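Can a robot put the groceries away yet?

2024-06-29

I came home from seeing Anel Jacobs and her kitchen bench more excited than I've been about anything with a power cord in years, so bear with me. My own test for a household robot has always been dull: could it clear my counter after a shopping trip? One can at a time would be fine!
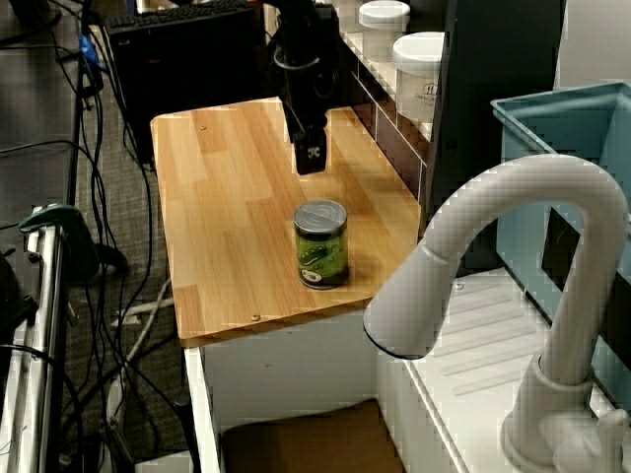

Picking up a can sounds like nothing. You do it while talking on the phone. A machine has to find the thing, come down square over it, close its fingers with enough force and then let go in the right spot, and every one of those steps can go a little bit wrong. Anel says she'd be happy with 90 good grabs in a row. I'd be happy with 8.

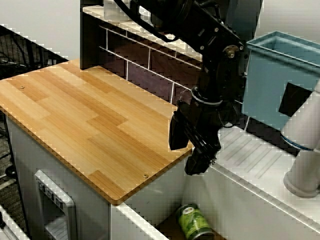 And cans fall over, in my kitchen too. A can on its side is a whole different job from one standing up — it rolls, it wants a different grip, and it likes to end up in places where an elbow gets in the way. I've fished plenty out from behind my own stove with a wooden spoon. Keyvan Khosravi, who I drag into all these arguments, thinks getting things back out of gaps is the chore that will hold everybody up longest.

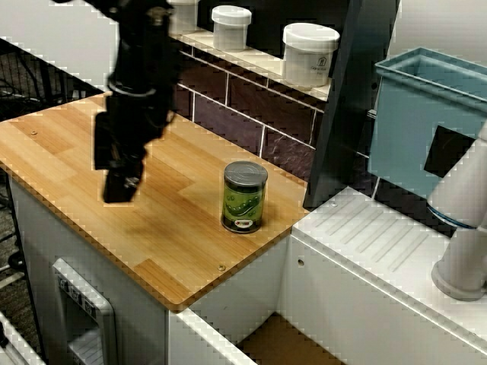

So, are we there? For my counter, no. I wouldn't leave one alone with a jar of olives. But I went in expecting to be bored after two minutes and stayed four hours, asking questions the whole time (sorry, Anel). I'm going back in September with a bag of awkward vegetables — squash, mostly, and maybe a leek.
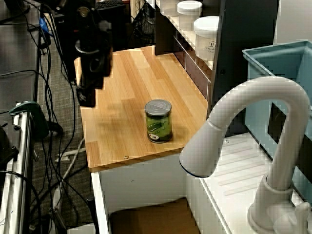 The green can on the butcher-block counter, with the gripper off to the left.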